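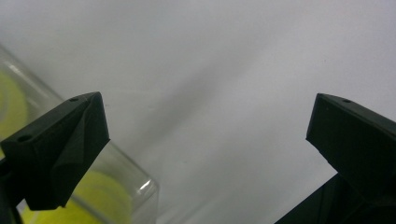

Call for participants: gripper build, Toveo shared workshop

Toveo is looking for 3 people to help finish and test a two-finger hand-held gripper. Work started in October. The fingers are printed in-house and go through a new revision after each test round.

Tasks: print and fit finger sets, log grasp trials on small household objects (200 trials per finger shape), report cracks, slipping and loose screws. Trials include lifting items out of open plastic containers.

You should be able to use a slicer and a hex key, and keep a clean spreadsheet. Python is useful but not required. No robotics background needed.

Time: 2 evenings a week for 7 weeks. Unpaid. Filament, fasteners and bench space are provided. Participants may keep one finished gripper and all print files.

To apply, send a short note on something you have built, with your available evenings, to Marit Skjelbred. Questions about printer access go to Laurinda Teixeira.

Posted Dec 14, 2025. Open until all places are filled.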